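Thursday, June 11, 2026

Bench 2, Moura cell — cable day

Back on the arm this morning after leaving it alone all week. The job I'd written on the whiteboard was "sort the cables, re-check the gripper zero, stack test", in that order, and for once I did it in that order (mostly).

Cables first. The old routing had the camera-side lead and the gripper lead tied together all the way down the arm, which looks lovely and behaves horribly. Every time the wrist rolled past halfway the pair went tight and the controller logged a little torque bump on joint five. I'd been blaming the joint since January. I even wrote a grumpy note about it in the Draliro log, which I have now gone back and amended.

So I cut every tie, let the lot hang, and drove the wrist slowly through its full roll with one hand on the stop button. Watching loose cable tells you a lot. The lead wants a big lazy loop over the top of the wrist and it wants plenty of spare on the elbow side. Give it that and it just follows along. I marked the length with tape, ran the wrist back the other way, moved the tape a thumb's width and ran it again. Happy with that!

The second lead I've left draped over the link for now. It needs a proper clip and we're out of the small ones. Kostent do a snap-on sort that should fit, and I've put a bag of 15 on the order sheet. Please don't zip-tie it in the meantime, whoever is in next — I know it's tempting.

Then the gripper. Powered down, wiped the jaws with a dry cloth, checked the mounting screws (one had backed out by a quarter turn, the one that's a pain to reach, naturally). Nipped it up, put a dab of paint across the head so we can see if it creeps again. Powered up, homed, closed the fingers on nothing and read the zero. It came back at 1808 counts, so that's the number now in the config file. The old value is commented out on the line above in case I've done something daft.

Grip force I set to 70 in the Mumier panel. Higher than that and the fingers bow very slightly on the blocks, so they let go unevenly and nudge whatever they've just put down. Lower and I don't trust it on a quick lift. There's probably a better number in between but I wasn't going to spend the afternoon hunting for it.

Stack test after tea. Slow speed, red then green then blue, with a pause built into the program before the fingers open so I could get my nose down level with the table and look at the fit. 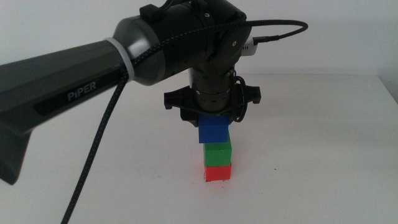 Pause step, gripper still closed on blue. Green sits a touch to the right of it.

I'm fairly pleased with the cables in that position. The loop over the wrist has room and the loose one is hanging well off to the side of the blocks, where I want it.

The sideways step between blue and green bothers me a bit more. I don't think it's the zero, as that only affects how far the jaws close. My money is on the tool offset, which I haven't touched since the fingers were swapped, and I'd bet the new ones don't sit exactly where the old ones did. Could also be the taught point for green, which I did by eye at the end of a long day. Worth ruling that out first, it's a five-minute job.

One thing I nearly missed: the connector at the wrist needs to be pushed right home before you bend the cable into its loop. If you make the loop first, the plug feels seated when it isn't, and you get a dropout warning that clears itself and comes back later. I had two of those before I twigged. Reseated it, no warnings in the log after that.

Still to do:
re-teach the green position with the pointer fitted
check tool offset against the new fingers
fit the clips when they come
run the wrist roll at full speed and look at joint five again
copy the new zero into the backup config as well, which I keep forgetting

Left the arm parked and powered off, blocks back in the drawer under the bench. Config saved with today's date on the shared drive.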